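Dulusari Growers & Genetics Help
Plant Mapping board

Parent marker calls disagree with my F2 lines

posted by plovov_bench, 19th July

I'm mapping a root-knot resistance trait in tomato. The cross is Plamden x Boyer, selfed once, and I have 206 F2 plants genotyped at 1554 SNP markers. Most markers look fine, close to 1:2:1. On the lower arm of chromosome 6 there is a block where nearly every plant is either het or carries the Boyer allele. Almost no Plamden homozygotes. The resistance scores also seem to track with this block, but I don't trust it. Do I drop the distorted markers before building the map, or keep them? I used the default chi-square filter the first time and lost the whole block. 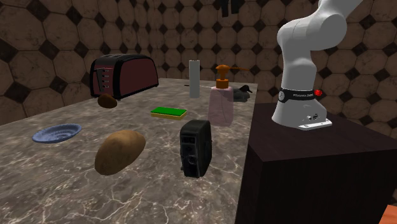 2 replies

tallgreenhouse

Don't drop them. Distortion over a whole block with neighboring markers all agreeing is usually biology. A genotyping error tends to hit single markers. Turn the filter off, build the map, and then look at the order in that region. If the order holds up and the map length doesn't blow out, keep the markers.

Two things to check first:

Run both parents again, from fresh leaf tissue. If your Plamden plant was not fully inbred, some of those calls mean nothing.

Look at how many seeds failed to germinate. If you sowed 400 and only genotyped the survivors, the missing class may have died in the tray. The same goes if you threw out weak seedlings at transplanting. I did that one December and made my own distortion.

For the trait, score the galls without looking at the genotypes, and use at least three cuttings per F2 plant if you can root them. One pot per plant is too noisy with nematodes. Egg counts vary a lot even between clones.

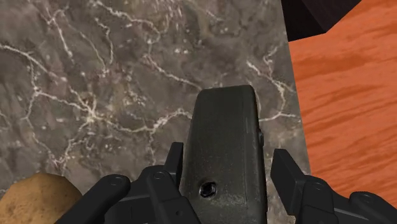
Gripper holding a dark gray part upright

rootsandrows

I'd just remove them. Worked OK for me in pepper. You can always add them back in later. Also what software are you using, some versions read het calls wrong if the file has lowercase letters.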